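Search tickets... Go Advanced Clear

Label printer queue stuck, Plaltow site
Updated Monday, by Mio Murakami

Symptom: jobs from Stakgate sit at "sending" and never print. 1,027 in the queue when I looked. Test page from the printer's own menu comes out fine.

8:40 - restarted spooler. Queue drained by 12 jobs then froze again.

9:05 - swapped network cable, no change. Ping ok.

9:30 - Ulises Marulanda checked the server side. Printer had picked up a new address over the weekend, Stakgate still pointing at the old one. Something else is answering on the old address, thats why ping looked ok. Probably the Evico scanner dock, not confirmed.

9:50 - set a fixed address on the printer, updated Stakgate, cleared everything older than Friday. First 3 labels printed, then the rest.

To do: reserve the address properly on the router. Ulises has the login. Also write the new address up on the whiteboard so the late shift dosen't have to call me. 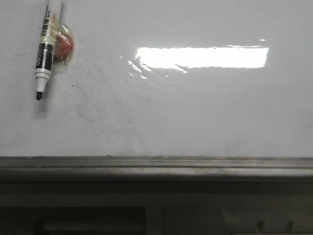
Whiteboard, with marker.

10:20 - still printing. Some 30 duplicates came out, packing desk is pulling them by hand. If it freezes again do NOT restart the spooler, check the address first.

Leaving open till the router part is done.

Related tickets
Ogura handheld drops wifi near dock door
Stakgate login loop after password change
Evico scanner dock not charging
Label stock: wrong size loaded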